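Bedding and Linens > Fitted sheet wrinkles, am I being unreasonable

wkolodziej_
Original post

I own one sage green sheet. I bought it because the Musance page showed it stretched over a mattress like the skin on a drum, in a room where apparently no human being had ever sat down. Mine has been washed four times and it has opinions. Diagonal ones. They start at the back by the wall and run toward whoever is standing at the side of the bed, and no amount of tugging talks them out of it.

I have tried pulling it tight at the corners. I have tried pulling it tight at the other corners. My brother-in-law Teodor suggested I iron it, and he has not been asked for his views again.

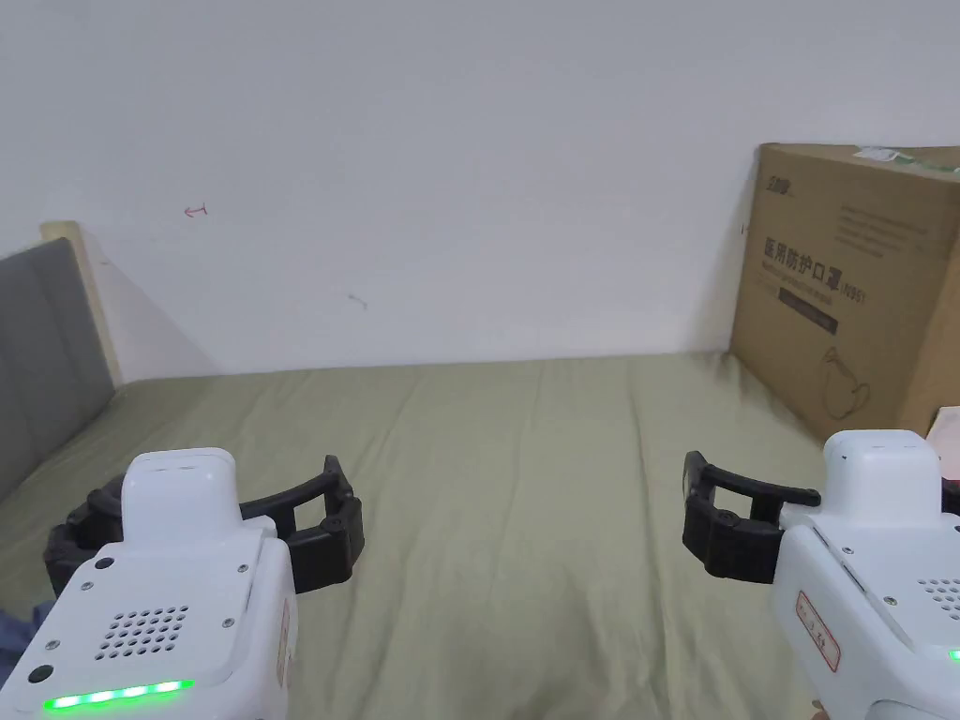 What bothers me is that the mattress is fine. I bought a new one in March, partly so I could stop blaming the old one. So either the sheet is too big, or it grew in the wash, or this is simply what sage green does. The label says it fits mattresses up to 15 inches deep. Mine is nowhere near that. Does the extra just wander around looking for somewhere to be a crease?

HaberkornH
Reply 1

Yes, that's precisely what it does. A sheet cut for 15 inches on a thinner mattress has to put the slack somewhere. Buy sheet straps, the kind that cross under the mattress. Mine are from Halász, ugly as sin, been under there two years.

roman_sz
Reply 2

Disagree with Helmut, as is traditional. Straps fix the corners. Diagonal folds come from the sheet being put on a quarter turn wrong. Take it off, find the label, put the label at the foot on the right. If your sheet has the label somewhere else, good luck to you.

HaberkornH
Reply 3

She would notice if it were a quarter turn wrong, Roman. It wouldn't go on.

roman_sz
Reply 4

You have never met a stretchy enough sheet.

wkolodziej_
Reply 5

It is on the right way round. I checked twice, the second time out of spite.

New information, though. I'm in the middle of sorting the closet, and the bed is where boxes go when I haven't decided about them. The sheet was behaving almost decently on the left. Then I stood a box on it.

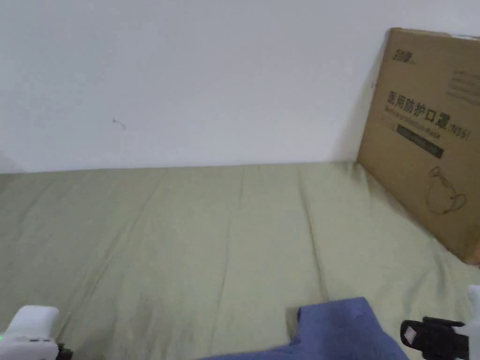 N95 mask box up against the wall, sheet bunching at the bottom of it.

So now I have a second theory, which is that I am the problem.

Troltov19
Reply 6

You're putting cardboard boxes on the clean sheet?

wkolodziej_
Reply 7

I said it was the middle of sorting. Where do yours go?

Troltov19
Reply 8

Floor, like a civilized person.

laskowska_r
Reply 9

Floor people always say this and then they can't get to the door. Bed is correct. It's the right height for your back and you have to finish before you can sleep. I did my whole hallway closet that way in July and only slept on the couch once.

For the wrinkles: take it out of the dryer while it's a bit damp and put it straight on the bed. Dries flat. Costs nothing, unlike Helmut's harness.

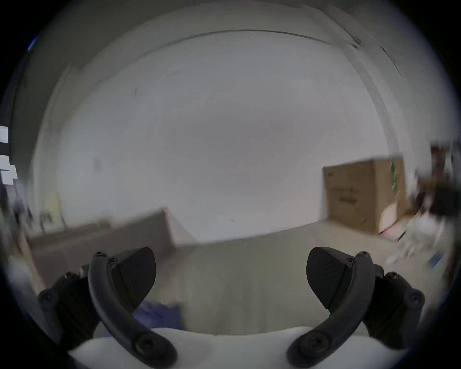
One warning, the damp thing works on cotton. I tried it on a Buvarow microfiber set and it made no difference at all, it came out looking like a road map and stayed that way until I gave it to my cousin.

HaberkornH
Reply 10

It is not a harness.

wkolodziej_
Reply 11

Label says cotton, so damp it is. I'll try Radosław's way tonight once the boxes are off, and if that fails I'll order the harness.

roman_sz
Reply 12

Label at the foot, on the right.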